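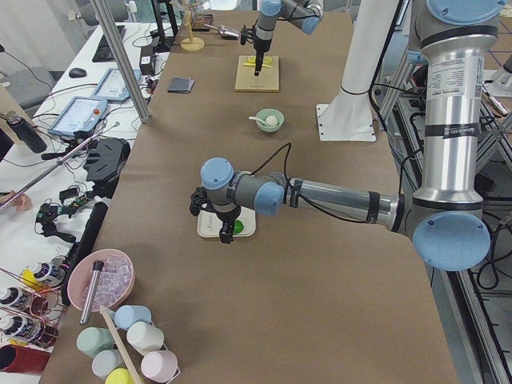

Flundby workshop pair put two robot arms to work on one table

Anyone who has wandered past the shared workshop in Flundby on a Friday evening this spring will have noticed the lights on rather late, and on May 3, 2024 members finally got to hear at some length what has been keeping Tincuța Pîrvu and Kourosh Soltani from their suppers.

The two of them have been building what they call Vimholm, a two-armed table that is meant, one day, to lend a hand with small kitchen jobs. Both arms work over the same long bench, and the hope is that they will learn to share it politely, passing things across and keeping out of each other's way. It is a slow business, as the pair are the first to admit, and very nearly all of it has been done after work and at weekends.

Tincuța, who mends sewing machines for a living and came to robots by way of a broken embroidery frame (a long story, and she tells it well), looks after the grippers and the cabling. Kourosh writes the programs. They have been at it for 48 weeks, and by his reckoning the first 8 of those went on getting the arms bolted down and lined up so that both agreed on where the table was.

“You would think a table is a table,” he told members over tea. “But each arm had its own opinion, and they were 4 millimetres apart. It took us ages to find out which one was right, and then we moved the bench and had to start over!”

The kraft paper covering the bench has become a bit of a trademark. It gets swapped for a clean length whenever it is too scuffed to be borne, and Tincuța keeps the old pieces, pencil marks and all, rolled up in the passage. Crockery comes from wherever it can be found. Mwanahawa Massawe, who runs the Thursday pottery group upstairs, has been very generous with bowls and cups, and has asked only that she be told gently about any losses.

Present efforts are all to do with picking things up and putting them down again on trays and boards, which sounds like very little until you have watched someone try to get a machine to do it. Kourosh keeps a notebook of tasks he would like to attempt, and it has reached 57 entries, with laying a breakfast table for two near the top and peeling an egg right at the end – in brackets, with a question mark.

Newer members are warmly invited to come and help. Woo-jin Ahn has offered to hold an introductory evening for people who have never programmed anything before, and Kiprono Muriithi is after spare lengths of aluminium bar if anybody has some going begging in the garage.

The pair hope to show the table in use at the open day in July. Visitors are asked to stay on the public side of the bench while the arms are moving, and children are very welcome with a grown-up.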